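How to clean the dust out of a desktop PC (and stop it sounding like a hairdryer)

Posted Wed 8 December by Aurelia Hubmann

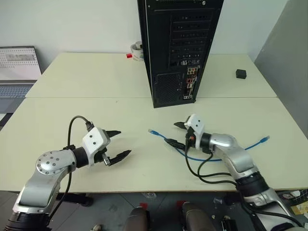 I put this job off for far too long. My computer had been getting louder since May, and by last week I was turning the telly up to hear it over the fans. If yours is doing the same, set aside an evening and have a go at this before you start pricing up a new machine. I've done three now (mine, my mum's, and one for Gebhard Hollenstein at choir, who paid me in plum jam!) and it gets quicker every time.

What you'll need

A crosshead screwdriver, medium size
A can of compressed air, or one of those little electric blowers
A soft, clean paintbrush, an inch wide or so
Cotton buds
A saucer or egg cup for the screws
A dust mask if you're at all sneezy

My blower is a Jemix and it's fine, nothing special, a bit shrill. A 500 ml can of air does the trick if you only plan to do this once in a blue moon.

Getting it unplugged

Shut the computer down properly, switch it off at the wall and flick the switch on the power supply if there is one. Take a photo of the back on your phone before you pull a single cable. I mean it! I skipped this on my mum's and spent ages working out where her speakers went. Then unplug everything, and hold the power button in for ten seconds to drain what's left.

Carry it somewhere you don't mind getting filthy. Outdoors is best if it's dry. I use the garage with the door up.

Opening the side

Most towers have a side panel held on by two screws at the back edge. Undo those, slide the panel backwards and it should lift away. If it's stuck, check for a third screw before you start yanking. Some cases have a latch instead, and a few of the older ones have a whole wraparound cover that comes off like a tea cosy.

Touch a bare metal bit of the case before you reach in, and again every few minutes. Keep off the carpet, and save the woolly jumper for later.

The actual cleaning

Start at the top and work down, so you're only chasing the dust once. Use short puffs and keep the can upright, because if you tip it you'll get freezing liquid spraying out.

Fans need holding still. Pop a finger or a cotton bud against the blades while you blow, otherwise they whizz round faster than they were ever meant to. Brush each blade front and back. The one on the processor is usually the worst, and there'll often be a sort of felt mat packed into the metal fins underneath it. Tease that out with the brush and then blow through from the side.

Next, the front filter. Loads of people don't know they have one. On mine the whole front pulls off from the bottom, and the filter behind it is a bit of mesh you can rinse under the tap. Let it dry completely, overnight if you can bear it.

Please don't open up the power supply. Blow through its grille from the outside and leave it at that.

Things I'd avoid

The hoover. It's tempting, but the nozzle can build up static, and it will also happily swallow a loose screw. Furniture polish is out as well, and so are wet wipes on anything with a circuit on it.

Putting it back

Check that you haven't nudged any cables loose, slide the panel on, do up the screws and plug everything in from your photo. If it won't turn on, look at the switch on the power supply first. (Me, twice.)

Mine's back to a low hum now. I've got into the habit of doing the filter every 4 months and the full clean once a year, though if you have a cat you might want to double that.

Comments

Ingeborg Prantl: Did this on Sunday with the old paintbrush and it worked a treat. How do you get the front off if it has the DVD drive in it?

Aurelia: Mine came away round the drive, Ingeborg. Have a feel underneath for a finger gap and pull gently, and check for clips on the inside if it won't budge.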